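We use cookies to keep your basket working and to see which pages get read. You can change your settings at any time. Accept / Manage settings

Vana Leather Cleaner and Conditioner Set

Code 208. Supplied by Prollance.

The Vana set is a two-part treatment for finished leather sofas, armchairs, footstools and dining seats. It comes with a 200 ml bottle of cleaner, a 200 ml bottle of conditioner, two sponges and a cotton cloth. It is the set we send out with our own leather seating and it is also sold separately for furniture bought elsewhere.

The cleaner is a water-based foam. It lifts body oil, everyday dirt and the grey film that builds up on armrests and headrests. The conditioner is a light cream without silicone or dye. It goes on white and dries clear, so one set will do for any colour of leather.

What it is suitable for

Use it on pigmented leather (also called protected or corrected grain) and on semi-aniline leather. Most family sofas are one of these two. If you are not sure what you have, put a drop of water on a hidden part, such as the back of a cushion. On pigmented leather the drop will sit on the surface. If it soaks in and leaves a dark patch, the leather is probably aniline and you should use the Escobar Aniline Cream instead.

Do not use either bottle on suede, nubuck or any leather with a brushed finish. The cleaner can be used on faux leather but the conditioner will do nothing for it and will leave it sticky.

How to use it

Vacuum the sofa first, using the soft brush head, and get down into the seams. Grit left on the seat will scratch once you start rubbing.

Shake the cleaner and squeeze a small amount on to a damp sponge. Work it into a foam and go over one panel at a time with light circles. Wipe the foam away with the cloth before it dries. Rinse the cloth often. Armrests may need a second go.

Leave the leather to dry at room temperature for an hour. Do not use a hairdryer or put a heater near it.

Put a little conditioner on the dry sponge and spread it thinly. A three-seater should take less than a quarter of the bottle. Leave it for 20 minutes and buff with a clean part of the cloth. The sofa can be sat on straight away, although we would leave it overnight if you can.

Always test both products on a hidden area before you start.

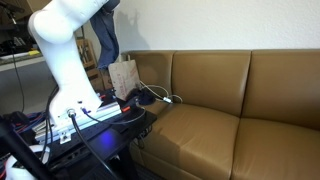 Tan-brown leather sofa with dark blue fabric.

Dye transfer from denim

Most of the questions we get about this set are to do with jeans. New dark denim sheds dye for its first few washes, and the dye moves on to pale leather where people sit. White, cream and stone show it worst. Tan shows it as a dull greenish shadow on the front edge of the seat, and on dark brown or black you are unlikely to see it at all.

The cleaner will take off fresh transfer if you get to it within a few days. After that the dye starts to settle into the finish and it becomes much harder. Repeat the cleaning up to three times, leaving the leather to dry between each one, and stop if you see any of the leather's own colour on the cloth. Older marks need the Gosunier Dye Remover, code 107, which is stronger and should be used sparingly.

Conditioning regularly does help. It leaves a thin layer between the leather and whatever is on top of it, and the dye tends to stay in that layer and come off at the next clean. It will not stop transfer altogether. Throws and cushion covers in dark colours cause the same problem as jeans, especially in a warm room, so wash them separately before they go on the sofa.

How often

Clean and condition every six months under normal use. If you have children or pets, or the sofa stands in direct sun, every four months is better. Between times a dry cloth is enough. Baby wipes and washing-up liquid should be kept away from leather - both strip the finish over time.

Specification

Cleaner: 200 ml, water-based foam
Conditioner: 200 ml, cream
Sponges: two
Cloth: one, 100% cotton, washable at 40 degrees
Scent: very light, fades within a day
Shelf life: two years unopened, one year once opened
Storage: upright, away from frost

Delivery and returns

Orders placed before noon are sent the same day. The set fits through most letterboxes if the bottles are packed flat, but we can't promise this, so please give a safe place when you order. Unopened sets can be returned within 30 days. We can't take back opened bottles unless there is a fault.

Customer comments

"Used on a cream two-seater which had gone grey on the arms. Came up well after two goes. The sponges are a bit small and I used one of my own for the back." - Eyerusalem Gidey

"Does the job. It got most of the blue off the seat but there is still a faint line along the piping. I wish the conditioner came in a larger bottle as I run out of that first." - Etenesh Hadgu

Reply from the shop: piping is difficult as the dye collects in the stitching. Try the foam on a soft toothbrush, with very little water. A larger bottle of conditioner is due in September.

Related items

Gosunier Dye Remover, code 107
Escobar Aniline Cream
Vana Conditioner refill
Prollance Soft Brush for Upholstery
Cotton cloths, pack of six
Felt pads for sofa feet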